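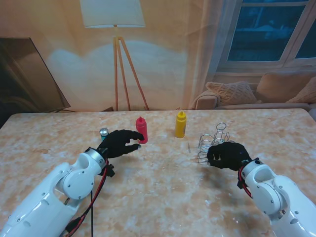 Newsroom > Racing > Series News

Devum Karting Cup Grows to a Full Championship for 2022, With Pistent Street Circuit Hosting the Final

Prarusach, Wednesday, September 15, 2021

The Devum Karting Cup will run as a full championship next year, and we couldn't be happier to share the news! After a first season that brought 129 drivers to the grid, the Cup is moving from a short summer run to a proper calendar that opens in spring and ends in November with a night race on the streets of Pistent.

The series is open to drivers who have never held a national racing license. That was the idea from the start, and it stays exactly the same. Everyone races the same kart with the same engine, and engines are handed out by draw on the morning of each round. If you were at Prarusach in July you'll remember how close that made things (the junior final was led by seven different drivers, and the last pass for the win came at the hairpin on the final lap).

New for 2022 is a second class for drivers over 35. We had so many parents standing at the fence this summer asking when it would be their turn, and now we can tell them. The senior class will share the weekend with the juniors but have its own heats, its own points table and its own podium.

The race weekend itself is getting longer too. Practice moves to Friday evening, with heats on Saturday and the finals on Sunday afternoon. Drivers will get at least four heats each before the finals, up from three, and the slowest heat result will be dropped when the grid is set. One bad start or a tangle in the first corner won't ruin a whole weekend anymore.

Prarusach will host the opening round on its 833-meter track, which is being resurfaced over the winter between Turn 4 and the pit entry. The bump at Turn 5 is staying. We asked the drivers, and they were very clear about it!

The Pistent final is the part we've been waiting to talk about. The city has agreed to close the roads around the old market hall for the weekend, and there will be grandstand seats for 2000 fans along the main straight. Racing under lights, between buildings, on a course that no one in the field has ever driven – it's going to be a wonderful way to settle a title. The course map will be published once the safety inspection is done.

Halilović returns as the kart supplier and is bringing an updated chassis with a wider seat range and pedals that can be adjusted without tools. That should make driver changes quicker in the two-hour team race, which is back by popular demand and will again be held at the midseason round. Teams can enter with 2 drivers or more, and mixed junior and senior teams are welcome.

Points will be scored the same way as this year, with one small change: the fastest lap in each final now earns a bonus point, as long as the driver finishes in the top ten. Ties will be broken by number of wins, then by second places.

Entry forms for both classes open in November. Drivers who took part in 2021 will have first pick of race numbers during the opening week, so if you're attached to yours, please send the form in early. After that, numbers go in the order entries arrive. Helmets and suits can be borrowed at every round, but gloves and closed shoes must be your own.

Tickets for the Pistent final will go on sale in the spring. Entry to all other rounds is free for spectators, and the paddock will be open to everyone during the Saturday lunch break.

Media passes for 2022 can be requested through the Devum Karting Cup press office, which also has results and points tables from every round of the 2021 season.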